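Questions I Get About My Small Kitchen

I get a lot of the same emails, so I've put my answers in one spot. I'm Aaliyah, I rent in Stelldale, and I cook nearly every night.

How big is your kitchen?
Tiny! I have 13 feet of counter if you include the bit by the sink, and I've moved things around more times than I'd like to admit.

Do I need a colander and a strainer?
I'd keep the strainer. Mine rinses rice, drains pasta for two and sifts flour when I'm feeling fancy. Get a fine mesh one with a solid rim, and wash it right away — dried-on starch is miserable to scrub.

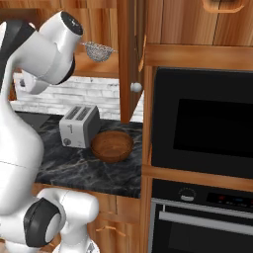 A fine wire mesh strainer

What did you get rid of first?
The bread machine, then the second blender. My friend Analyn Bautista took both and she's very happy with them.

Should the toaster live on the counter?
If you use it every day, yes. I tried keeping mine in a cabinet for all of August and just stopped eating toast, which was a sad month. A two-slot one is plenty for me. Empty the crumb tray once a week and unplug it first, please.

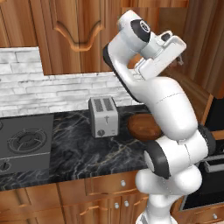
Two-slot toaster, out on the counter

Can I make toast in the oven instead?
Sure, 400 degrees on the middle rack, and flip it once. It's slower, and I always wander off and burn it.

Will you come look at my kitchen?
I wish! I can't do home visits, but send me your measurements and tell me what you cook most. I read everything, though I'm slow in the summer.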